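# Visit report: Gendier test kitchen, Tolora site

August. Arrived at the side entrance at 9:30, out by early afternoon. The visit was arranged to look at how Gendier prepares and runs reheating checks on small countertop appliances, and to compare the procedure with our own at Pladen. Notes follow in the order of the walk.

## Receiving and storage

Appliances come in through a loading door on the north side and are logged on paper before anything is unpacked. Each unit gets a sheet with model, supply voltage, date of arrival and the condition of the carton. The sheet stays with the unit until it leaves the building. Gendier holds up to 100 units at a time, on steel shelving, heavy items on the lower two levels. Returned units are kept on a separate run of shelves with yellow tags.

Cartons are kept for 36 days after unpacking and then flattened. We keep ours for the whole test period, which takes up floor area we could use for something else. Worth raising at home.

## Food preparation

The prep area has two sinks, a floor-standing refrigerator and a bench scale reading to 1 g. Vegetables are the standard load for the short program because they are cheap, available all year and show uneven heating clearly. Portions are weighed and plated in the prep area and carried through on the plates they will be heated on. Spare plates are stored in the same room at the same temperature, so that the plate does not add a variable.

Produce is bought locally, two deliveries a week. Size is not controlled beyond a visual sort. For eggplant and tomato this seems loose to me – mass alone says little about thickness, and thickness is what drives the center temperature. Gendier's answer is that a household does not sort its vegetables either, and that the short program is meant to reflect household use. The long program uses a water load and is not affected.

## Microwave station

The stations are along one wall of the second room, which has wood-look plank flooring and a black baseboard. Tables are light gray and rectangular. The oven and the plated food share the one surface, so the transfer distance is short and a plate can go in without anyone turning around. Control on the model we looked at is by two round knobs on the right of the front face, with no keypad to program. 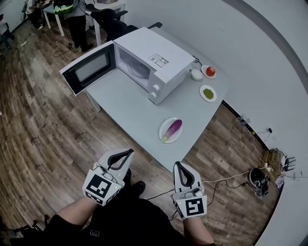 *Microwave station, door open, with eggplant, tomato and green vegetables plated to the right.*

The door on this model is hinged on the left and, when fully open, projects past the left edge of the table. With food on the right this does not interfere with loading, but it does take up aisle space. At Pladen the tables are deeper and we set the oven back, with the food in front. That keeps the aisle clear but means reaching over the plates. I prefer the Gendier layout for single-plate work.

Loading sequence as explained on site:

1. Door fully open, turntable checked for seating.
2. Plate placed at the center of the turntable. Oval plates are turned once by hand to confirm clearance at the cavity walls.
3. Door closed, power knob set first, timer last.
4. At the end of the run, 2 minutes standing time with the door closed.
5. Temperature taken at 3 points with a probe, center first.

Step 2 is missing from our sheet. We have had oval plates catch on the cavity wall and stop the turntable, and the run then has to be repeated with a fresh portion. The check takes a few seconds.

Bowls are used for anything likely to release liquid. Cut tomato goes in a bowl, whole tomato may go on a plate, pierced. Whole eggplant is also pierced, four times along the length. Beans and peas are spread to a single layer where the plate allows it.

The timer knob is the weak point of any oven of this type. Short settings are hard to repeat, and Gendier deals with this by turning past the mark and back, then timing the run with a separate stopwatch. The stopwatch value is the one recorded.

## Cleaning and reset

The cavity is wiped between runs and left open for ten minutes. The turntable is washed in the prep area and dried by hand. Wiping cloths are color coded by room. Pringle supplies the cloths and the detergent under a monthly order, and the product data sheets are in a binder by the sinks.

## Points to follow up

- Ask Gendier for a blank copy of the unit sheet.
- Add the plate clearance check to our loading procedure.
- Measure our aisle width with all oven doors open.
- Compare probe response times. Theirs settled faster than ours, and I did not get the model number.
- Decide on carton storage before the next intake.

Parking at the Tolora site is limited. Use the rear lot and allow time for the sign-in desk, which closes at noon.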